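Guide de mise en route du poste boisson
Club robotique Plornis, atelier « service au comptoir »

4. Régler le poste avant un essai

Si vous avez suivi les chapitres 1 à 3, le robot est sous tension, Kernano tourne sur le portable et les deux bras répondent. Maintenant on passe au moment que tout le monde attend, le café ! J'ai écrit cette partie en mai, après nos essais pour la coupe Issahaku, avec mes notes pleines de taches, alors si un bouton a changé de nom depuis, corrigez directement dans le fichier commun.

4.1 Préparer le plan de travail

1. Vérifiez que le bac en inox est bien calé dans son logement. Appuyez sur les coins, ça ne doit pas basculer.
2. Essuyez la grille. Une goutte oubliée, et le prochain gobelet part en patinage artistique.
3. Remplissez le distributeur avec du café tiède, jamais brûlant. Le règlement de l'atelier l'interdit et de toute façon on n'a pas besoin de chaleur pour régler un geste.
4. Dans Kernano, ouvrez le profil « comptoir » et chargez la séquence 325.
5. Passez la vitesse à 2. Le curseur monte jusqu'à 100, oui, je sais, c'est tentant. Plus tard.

ATTENTION : personne ne met les mains au-dessus du bac quand les bras sont armés. Si vous voulez déplacer le verre, désarmez, déplacez, réarmez. Même pour un centimètre.

4.2 Placer le verre sous le bec

C'est l'étape qui nous a pris le plus de temps cette année, et de loin. Le robot sait aller chercher une position, mais il faut lui donner la bonne, et le verre transparent ne l'aide pas beaucoup (les reflets de l'inox non plus, d'ailleurs).

1. Posez le verre à la main sur la grille, bras désarmés, l'ouverture juste sous la sortie du bec.
2. Reculez, armez, puis lancez « approche gauche ».
3. Laissez la main venir jusqu'au verre et mettez en pause avant la fermeture des doigts.
4. Regardez la hauteur du pouce. S'il arrive trop haut, baissez le poignet avec les flèches, par petits coups.
5. Enregistrez le point avec la touche P.
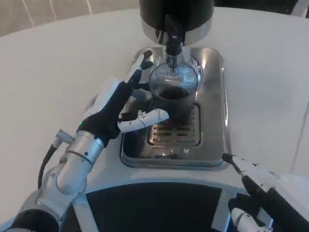

Pensez à donner un vrai nom à votre point. J'ai retrouvé dans le dossier un « test », un « test bis » et un « testfinalbon », et c'était évidemment le premier qui marchait. Chez nous maintenant c'est le type de verre, puis la main, puis vos initiales, et on s'y tient.

Remarque : avec un verre à anse, tournez l'anse du côté opposé à la main qui approche. J'ai essayé dans l'autre sens tout un après-midi, les doigts se prennent dedans et Wimidow (notre module de suivi des mains) perd complètement les pédales.

4.3 Approche à deux mains

On n'en a pas besoin pour un simple service, mais la coupe donne des points en plus pour la coordination, donc autant la régler tout de suite.

1. Chargez « deux mains, ouvert ».
2. Placez un verre vide. Vide, j'insiste !
3. Faites avancer les mains l'une après l'autre, la gauche d'abord, toujours à la vitesse 2.
4. Arrêtez-les de chaque côté du verre et comparez les deux hauteurs affichées dans Kernano.
5. Si l'écart s'affiche en orange, refaites le zéro du poignet droit (chapitre 2).

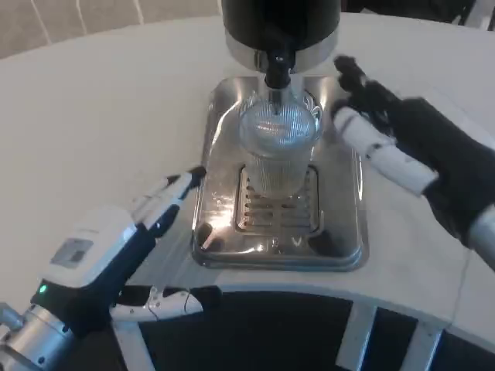

Quand les deux valeurs sont au vert, relancez la séquence depuis le début sans toucher à rien. C'est là qu'on voit si le réglage tient. Le nôtre a tenu trois fois puis plus du tout, et on a fini par trouver une vis desserrée sur le support du portable, donc regardez aussi les choses bêtes.

Si Kernano affiche l'erreur 973, pas de panique : il a perdu la liaison avec une des mains. Désarmez, vérifiez le câble du poignet concerné, attendez le voyant vert et réarmez. Je la vois presque à chaque séance et elle n'a jamais rien cassé.

4.4 Tenue du gobelet, main droite

Les gobelets en plastique sont plus souples que les verres, il faut donc baisser la force de serrage avant toute chose. Prenez la valeur « souple » du menu et ne montez qu'en cas de glissement.

1. Gardez la main gauche ouverte, à l'écart du gobelet.
2. Lancez « prise droite » et surveillez les parois. Si le plastique se plie, ouvrez la main et baissez encore.
3. Vérifiez que l'index ne pousse pas sur la tête du distributeur.
4. Ne versez qu'un fond pour les premiers essais.
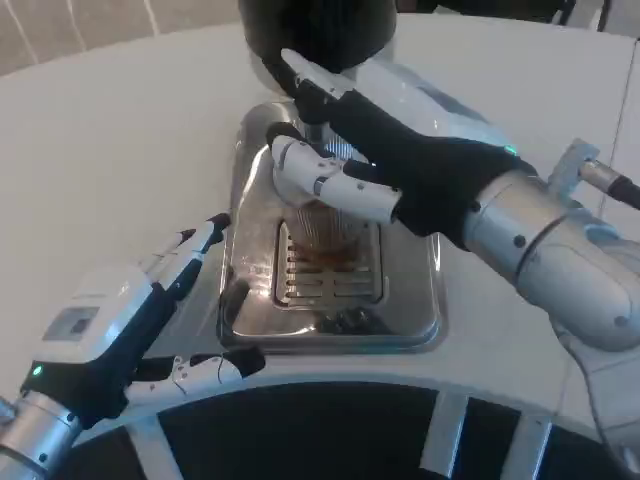 Fig. 3 – Prise droite sur gobelet plastique, avec un fond de liquide.

ATTENTION : le gant de la main droite doit rester sec. S'il a pris du café, arrêtez la séance et laissez-le sécher, même s'il ne reste que dix minutes et que vous étiez à deux doigts d'y arriver (ça m'est arrivé, j'ai râlé, j'ai arrêté).

4.5 Avant de partir

Désarmez les bras, sauvegardez vos points dans le dossier Plornis, videz le bac et rincez la grille à l'eau claire. Le distributeur se vide aussi, sinon l'équipe suivante retrouve le café de la veille. Notez la séquence utilisée et la force de serrage dans le cahier, la suite du réglage est au chapitre 5.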